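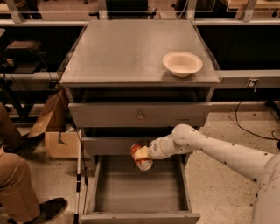 닌덤 마을 구술 음식사 사업의 하반기 진행 상황을 보고드립니다. 8월 중간보고 때만 해도 녹음 일정이 밀려 걱정이 많았는데, 가을 들어 어르신들이 이웃을 줄줄이 소개해 주셔서 이제는 저희가 날짜를 맞추느라 바쁩니다! 면담은 늘 그릇 이야기로 엽니다. 회색 상판 위에 놓인 저 흰 그릇처럼 테두리가 넓게 벌어지고 깊이가 얕은 그릇을 두고도, 어떤 분은 나물을 무칠 때 쓰셨다 하고 어떤 분은 손님상에만 올리셨다고 합니다. 그릇 하나에서 시작한 말이 시집살이와 장날, 흉년 이야기까지 두 시간씩 이어집니다.

녹취 작업
현재까지 정리한 녹취록은 모두 1237쪽입니다. 샤오리화 연구원이 1차 전사를 맡고 있고, 사투리가 심한 대목은 런쯔한 연구원이 화자와 다시 통화해 확인합니다. '지진다'와 '부친다'를 집집마다 다르게 쓰는 것을 알게 된 뒤로는 표준어로 고치지 않고 말씀하신 그대로 적고 있습니다. 이 부분은 꼭 지키고 싶습니다.

조리법 카드
녹취록에서 뽑아낸 조리법 카드는 877장이 되었습니다. 같은 음식이라도 집안이 다르면 따로 만들었습니다. 묵은지 콩탕만 해도 콩을 가는 집과 통째로 넣는 집이 갈리고, 들깨를 넣느냐 마느냐로 사돈끼리 논쟁이 벌어진 녹음도 있습니다(편집하면서 몇 번이나 다시 들었습니다). 분량이 '한 줌', '자작하게'로만 남은 카드는 내년 초에 직접 끓여 보면서 보충하려고 합니다.

예산
하반기 집행액은 1818만 원입니다. 교통비가 계획보다 적게 들었고 녹음 장비 수리비가 더 나갔습니다. 항목 간 조정 내역은 사오위전 간사가 별도 표로 보내 드렸습니다. 인쇄비는 아직 쓰지 않았습니다.

어려운 점
프룬던 쪽 세 가구는 수확철과 겹쳐 면담을 미뤘습니다. 공개 동의서도 문제였습니다. 글씨가 작고 말이 어렵다는 지적을 여러 번 받아 쑹야친 연구원이 한 장짜리 큰 글씨본으로 새로 썼고, 앞서 동의하신 분들께도 다시 읽어 드리는 중입니다. 이 일에 시간이 꽤 들어 색인 작업은 한 달쯤 늦어졌습니다.

다음 분기 계획
1월에는 미뤄 둔 프룬던 면담을 마치고, 2월에는 장 담그는 날에 맞춰 이틀 동안 현장 녹음을 합니다. 소책자 원고는 3월 말까지 드리겠습니다. 차례는 계절순으로 잡았다가 지금은 끼니순으로 바꾸는 안을 놓고 의논하고 있습니다. 의견을 주시면 반영하겠습니다. 새참 편은 벌써 원고가 넘칠 만큼 모였고, 읽어 보시면 분명 배가 고파지실 겁니다.

2024년 12월 17일
사업 책임 마를루스 코스터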